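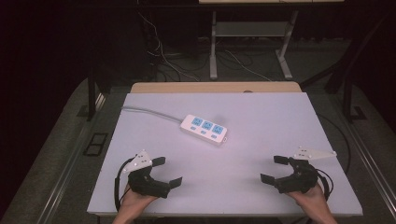 4. Changes in Work at the Demonstration Stations

4.1 Setting and data

The second phase of the study took place at the Veta site of Claltetti, a firm that tests and repacks returned household electrical goods. Before the change, all returns were sorted, tested and packed by hand at long benches, with two people to a bench. Management then moved part of the simpler handling work to robot cells supplied by Skereo. The cells learn from demonstrations given by employees, who carry out each task with a pair of hand-held grippers while their movements are recorded. We refer to these employees as demonstrators. All of them had worked on the benches before, and none had a background in robotics.

We interviewed 16 employees, of whom 12 had spent time as demonstrators. Interviews were held on site during paid hours and followed the guide used in the first phase. Field notes were taken at the stations and on the benches from April until the close of observation on August 9, 2023. Quotations are given by role only, except where a supervisor agreed to be named.

Figure 3. Demonstration station with a power strip as the work item. The operator holds one gripper in each hand; the white plates on top of the grippers carry dark marker points.

4.2 From finished items to usable recordings

The most frequent theme in the interviews was the change in what counted as a day's output. Bench workers had been assessed on items completed. Demonstrators were assessed on recordings accepted by the review team, and a recording could be refused even when the task itself had been done correctly. Hesitation, a second attempt at a grasp, or a hand that left the tracked area were all grounds for refusal. Several employees found this hard to accept at first. One former bench worker described her early weeks in these terms: "I put the thing where it was supposed to go. Then I was told it did not count. On the bench, if it is in the right place, you are done."

Experienced workers reported more difficulty than newer ones. They had developed short cuts over years of bench work, such as turning an item against the palm or steadying it with the little finger, and none of these could be carried out with two stiff fingers on each side. Items with cords were named most often as a source of frustration. On the bench, a cord was gathered in one motion that few workers could describe when asked. At the station the same motion had to be broken into separate moves and performed at an even pace.

Tõnu Venckus, shift supervisor for the stations, held that this slowing down had a value of its own. In his account, employees who returned to the bench after a period of demonstrating were better able to train new staff, as they had been made to think about the order of their own movements. Two of the bench leads we interviewed shared this opinion. A third considered the effect small and said that the time would have been better spent on ordinary training.

4.3 Physical demands and conversation

Demonstrators reported less lifting and less walking than on the bench. They also reported strain in the forearms and thumbs, which was put down to the weight of the grippers and the need to keep both hands raised between moves. Following a request from the staff representative, Yetunde Obi, the site limited each turn at a station to 83 minutes. Employees generally regarded the limit as fair, although some would have preferred shorter turns with more frequent changes.

A less expected finding concerned talk. Bench work had allowed steady conversation between partners. Station work was done alone and called for close attention, and 13 of the employees interviewed mentioned the quiet as a drawback. Chettiar, the scheduling system in use at the site, assigned stations without regard to existing pairs, so that people who had shared a bench for years often had their breaks at different times. Supervisors could override the assignments by hand, but the practice varied between shifts.

4.4 Ownership of the demonstrated skill

Employees differed on whether the recordings should be treated as ordinary output. Some saw no distinction between a recording and a packed item. Others held that a recording continued to be of use to the employer after the shift had ended and should be paid at a separate rate. The site agreement in force during the study did not address the matter. We return to it in Section 6, together with the question of whether demonstrators should be told which cells have been trained on their work.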